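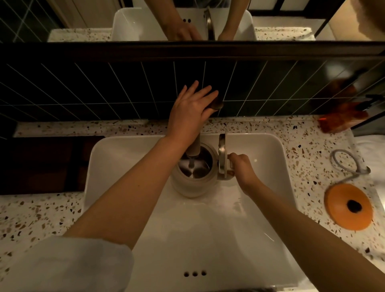 Page 2 of 7

Filling a kettle for demonstration recordings – is there a proper rule for this?

Posted by plovau_nights in Household Tasks, Good Practice

Hello everyone, and thank you for such a patient board! I've been recording kitchen and bathroom chores at home for the Gilbert project since July, and I have a sheet of recording rules that runs to 124 lines, bless them, and still says very little about water near anything electric. My habit is left hand on the faucet lever, right hand on the kettle, lid wide open, and the kettle standing in the sink while it fills. Is that good practice if a robot is going to learn from it? I'd hate to teach one something silly.

terrazzo_fan
Lovely topic. I wrote safety notes for Vellness for a good while, and the first line was always the same: only the kettle goes to the sink. The base and its cord stay plugged out and well away from the splash. A person does this without thinking, but a robot copies what it's shown, so show it every time, even on your 268th kettle. The second thing is the outside of the kettle. If it has been standing in a basin the bottom can pick up water, so wipe it with a dry cloth before it goes back on the base, and keep recording while you do it – people love to stop once the tap is off, and then the wiping never gets learned. Keeping one hand on the kettle the whole time is good, I'd carry on with that. A thin stream is fine too, just slower.

pimer_user
just fill it to the line. works for me

mossy_grout
I'd second most of the long answer, with one small addition from our Pimer guidelines (yours may differ, so do check with whoever wrote your sheet). We stop between the min and max marks, and we ask for the lid to be closed over the sink, before the kettle travels anywhere. We also ask people to turn on a good light, because a dark room makes it awfully hard to see the water level later on. Oh, and push your sleeves up past the elbow!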